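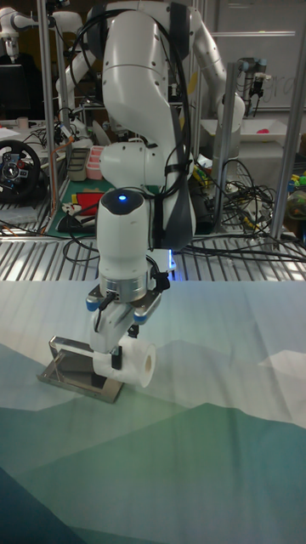 Toilet roll in the gripper, over the metal tray.

Teaching by Hand: Notes and a Picture from the Sesberg Room

I was asked to write something cheerful for the gallery. Boglárka Kozma has the cheerful version on the group page, and it's a good read. Mine is for people who have watched a few robot videos and come away thinking the thing knows what toilet paper is.

The project is called Gil. A person steers the arm through a household task, the computer records every joint position and every opening and closing of the fingers, and a program is later trained to copy the recordings. We do it two ways. In one, the operator holds the arm and moves it directly. In the other, the operator sits apart from it and drives it by remote control. Each pass through a task is called a demonstration, and we now have 3,114 of them. I have read the logs for nearly 3,000.

On the roll

A roll of toilet paper sounds like an easy object. It has a hole down the middle, it gives when you squeeze it, and the outer sheet likes to come away. Two fingers clamped across it hold it well enough. Where it ends up when they let go is another matter, and our logs only have a box for "placed" or "not placed." I have been asking for a third box since March. Thịnh Trịnh thinks a third box would be used for everything.

On the tray

The flat metal one with the raised wire part at the back. Lying at an angle, as you see it, it asks more of the operator than a tray set square to the table would. I would like to see it at many more angles before anyone writes the word "general" in a report. Sesberg's last summary used it on page 2.

On the tablecloth

Mountains in teal and green. The argument for a printed cloth is that a program trained over plain white may fall apart when it meets somebody's kitchen. Fine, I accept that. But one mountain print is still one background, wrinkles included, and a program can get used to mountains as easily as it gets used to white. Lụa Vương has a list of 42 fabrics she would like to try. So far the list is further along than the trying.

On the cables

They run over the metal slats and pile up to the right behind the arm, and more are strapped along the arm itself. Every operator learns to steer with the cables in mind, taking a wider path here, a slower turn of the wrist there. Those habits go into the recordings along with everything else. When the trained program takes the long way round, visitors tell us how careful it looks. I think it is copying Nhi Ông being nice to a cable.

On who is doing the work

This is my real complaint about galleries like ours. A still of an arm holding something tells you nothing about whether a person is driving it, and most viewers will assume the clever answer. Eltent has put out pages of lovely stills with no word on the subject. I asked them twice and got a brochure. If a page shows a robot doing housework, the caption should say who or what was in charge, and how many tries came before it. We don't always manage that either.

On getting better

Uyên Châu is our best operator by a distance, and her demonstrations are smooth enough to be dull. Mine wobble. The old advice was to throw out the wobbly ones and keep hers. Then the program trained on hers alone got slightly off line during a test and had no idea how to get back, having never seen anyone be slightly off line. So some of my bad ones went back in. I would enjoy this more if the improvement had been bigger - it was small, and we ran the comparison on one task.

Prurix have offered us a different set of fingers to test. I've asked for their failure logs first, and I'll add a line to this page when they arrive.

Page last changed 7 January 2023. Corrections to the Gil mailbox, please, and say which paragraph you mean.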